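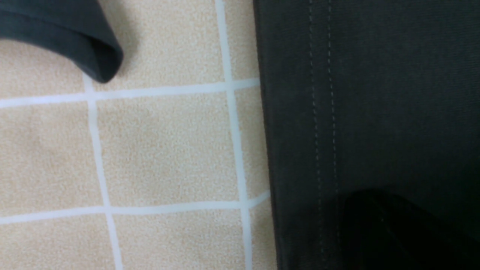

2020-07-04

Kurnville array, picker retrain, continued from the other notebook (full, it's on the shelf over the printer).

Reran the overnight job with the shorter windows. Finished this time. 806 events in the test list, all from the Kurnville stations, none from the quarry side. Old Vidmar picker left on its default threshold so the comparison stays fair.

First look: P picks fine, S picks still late on the horizontal channels. Same bias as in March so it isnt the new weights. Suspect the filter – we apply it forward only in training and both ways in the live code. Need to check that before touching anything else.

Station 11 is garbage again. Spikes every time the pump next door kicks in, and the network calls every one of them an earthquake. Pulled it from the training set, left it in the test set, want to see how bad it gets. Bad. Most of the false triggers on the list are that one station.

Spectrogram settings for the record: window 200 samples, half overlap, log amplitude, no smoothing. Tried smoothing last week, lost the small events completely, don't bother.

Cultex noise set: went through up to 2,000 of the clips by eye before my eyes gave out. A fair few have a real arrival sitting in the tail end, labeled noise. Explains some of the misses on weak stuff. Flagged them in a column called "recheck", did not delete. Please don't delete them either until we've agreed on what counts.

Clock on the Girkora digitizer drifted again after the power cut. Resynced by hand, wrote the offset on the tape on the lid. Anything recorded between the cut and the resync should stay out of the location runs, ok for detection only.

Tried the picker on a stretch with two events nearly on top of each other. It gets the first and then sits there. The running window probably still has the coda of the first one in it. A shorter window helps a bit but then the long period noise comes back. Could run two window lengths side by side and take whichever fires – costs memory, the field box may not like it. Test on the desktop first.

Plots are in the retrain folder, the ones ending in _b. The _a ones have the wrong time axis, ingore them.

To do
– filter check, forward vs both ways
– rerun S picks after that
– recheck column, second pair of eyes please
– ask about moving station 11 away from the pump, or at least burying it deeper
– new backup battery for Girkora
– two-window test, same 806 events, same threshold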